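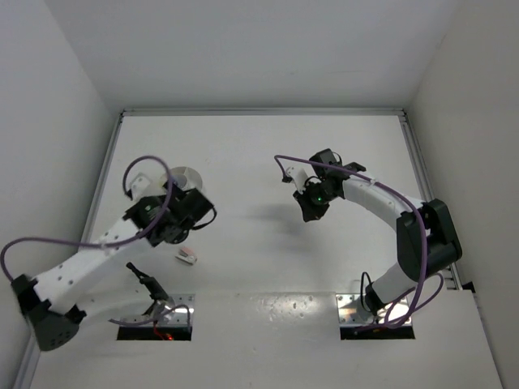 ### 4. What People Mean by "Gray"

Gray is the most requested interior color in our Durdale interviews and also the one that produced the most arguments in hallways. Tenants, landlords and paint-counter staff all used the word with complete confidence, and they used it for things that had little in common beyond a shared refusal to be beige. The trouble is partly one of vocabulary. English has a generous supply of names for pinks and browns, while gray is expected to do nearly all of its own work, with some help from "light" and "dark." Even three plain walls can be too much for it: in Figure 1 the left one is a pale bluish gray, the right one a warmer gray, and the smooth panel at the back a light gray that darkens slightly toward its lower part. A lease would call the lot "neutral," and under the usual wording a tenant who repainted one to resemble another would be returning it to its original condition.

We take this usual wording as our starting point. The standard Koppel lease, used for most of the rental units in our sample, requires that walls be left "in a neutral color consistent with the original." It doesn't define neutral, or consistent, and for older units it can't define original either, the original having disappeared under several later originals. Disputes at move-out therefore turn on a comparison between a wall that exists and a wall that someone remembers. In the files we were allowed to read, both parties tended to remember the wall that cost them less.

#### 4.1 Undertone as a folk theory

Most respondents had a theory of undertone, whether or not they used the term. The theory holds that every gray is secretly some other color and that the secret will come out after the furniture has been moved back in. Blue was the undertone most often feared, followed by green, then purple. One respondent described her dining room as "gray until about 4 in the afternoon." Another had repainted a bedroom twice to get rid of a purple that his wife had never been able to see, and he mentioned this with some bitterness, though we could not establish at whom.

The theory isn't wrong. A paint with a slight blue bias will look bluer beside something yellow, and most rooms contain something yellow, if only a floor. Where the folk account goes astray is in treating the undertone as a fixed property of the can. Respondents spoke of grays that had "turned," as milk does. Few considered that the neighboring wall, the ceiling bulb or a new rug might be responsible, and those who did consider it had usually just bought the rug.

#### 4.2 The sample card

Paint cards ought to settle the matter and mostly make it worse. The Villell card available in Durdale stores prints seven grays in a strip on a bright white ground, a setting in which each looks darker than it will on a wall. Buyers correct for this by choosing one step lighter. Experienced buyers, having been burned by that correction, choose one step darker. The two strategies were about equally common among our respondents and about equally regretted.

Names do their own damage. We asked participants, using the Nemby sorting task described in Section 3, to arrange the strip first with the names covered and then with the names showing. Covered, the cards were sorted mainly by lightness. Uncovered, they drifted into families: anything named for weather went to the cool end and anything named for a stone or an animal went to the warm end, including two cards that had been at the opposite end a few minutes earlier. Several participants defended the second arrangement as the more accurate one. We didn't press the point, as it was November and the room was poorly heated.

#### 4.3 Consequences for coding

For the analysis that follows we coded each gray by what the speaker said it was, and recorded the card match separately when a card had survived. This means that a single wall can appear in our data under more than one color. We considered forcing agreement between housemates and dropped the idea after the pilot interviews, one of which had to be finished by phone with each party in a different room.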